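Kitchen worktop

A kitchen worktop (also counter, countertop or benchtop) is a flat, raised surface used for preparing food. It is usually fixed on top of a row of base cupboards and set against a wall, though it may also stand free in the room as an island. The word "worktop" is the usual one in Britain, "countertop" in North America and "benchtop" in Australia and New Zealand.

Most worktops are built to be used standing up. The standard height in much of Europe is close to 90 cm, and fitted units are sold with legs that can be raised or lowered by a few centimetres. A depth of 60 cm is common because ovens, dishwashers and base cupboards are made to fit under it.
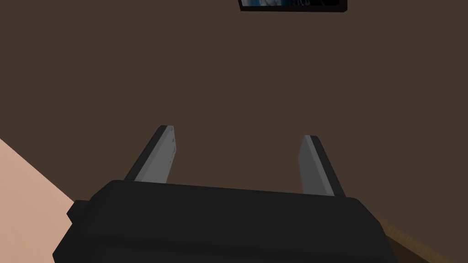

History

Before the fitted kitchen, food was mostly prepared on a table in the middle of the room. Larger houses had a separate scullery with a stone sink and a draining board, and a cool larder with a slate or marble shelf. Dressers and free-standing cupboards held the crockery, and the height of each piece depended on whoever had made it.

The unbroken worktop came in during the 1920s, when architects in Germany and elsewhere began to plan small kitchens for new blocks of flats. The aim was to cut down on walking and carrying. Cupboards were built to a single height so that one surface could run over all of them. After the Second World War the idea spread widely, helped by cheap plastic laminates that came in many colours and could be wiped clean.

In her history of the domestic kitchen, Noémi Vincze treats the worktop as the point at which the kitchen stopped being furnished and started being installed. Florêncio Caldeira takes a different view and puts the change later, with the arrival of built-in ovens.

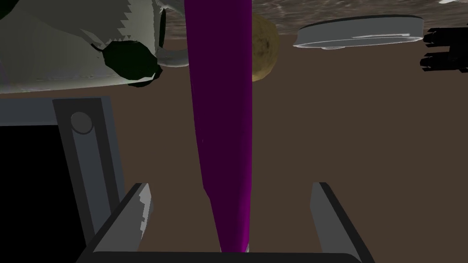
The choice of material has always been tied to price. Laminate over chipboard remains the cheapest common option. It resists stains fairly well, but a hot pan can blister it, and water that gets in at a joint makes the board swell. Solid timber, often oak or beech, can be sanded and oiled again when it is marked. It needs the most regular care, above all near the sink.

Granite is hard and copes well with heat. Marble is softer and is marked by acids such as lemon juice and vinegar, which leave dull patches even on a sealed surface. It stays cool to the touch and has long been liked by pastry cooks for that reason. Marble patterns are also printed on laminate and tile, or worked into engineered stone, a mix of crushed quartz and resin. Dust from cutting engineered stone can cause serious lung disease — some countries have limited or banned its use as a result.

Stainless steel is the normal choice in restaurants. It can be welded to the sink without a seam, and scratches do not affect its use.

A survey of tenants by the Osta housing association drew 1,237 replies. Laminate was the most common material in the homes covered, with timber second. The same survey found that the complaint raised most often was lack of clear space, ahead of wear and staining. 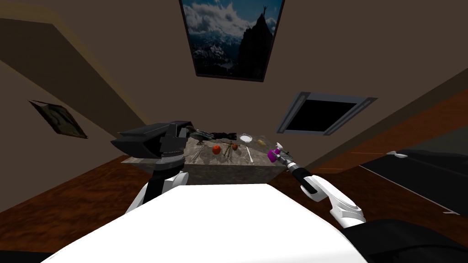 Planning guides usually ask for clear worktop on both sides of the hob, so that pan handles do not stick out over an open edge. A stretch between the sink and the hob is treated as the main working area. Ridwan Kusuma's guide for small flats suggests keeping this stretch free of kettles and toasters, and moving them to a shelf if need be.

Wheelchair users generally need a lower surface with open space beneath it for the knees. Some makers sell sections that move up and down by hand crank or motor.

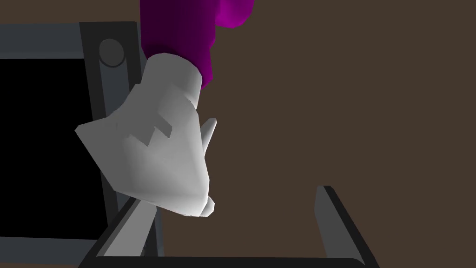 Joints are the weak point of most installations. Laminate lengths are joined at corners with a shaped cut known as a mason's mitre, drawn tight by bolts from below and sealed with a coloured compound. Stone is joined with tinted resin. The gap along the wall is filled with silicone or covered by an upstand, a low strip of matching material.

See also: Draining board; Fitted kitchen; Larder; Splashback

Contact the editors | © 2026 Greltola Household Encyclopedia | Back to top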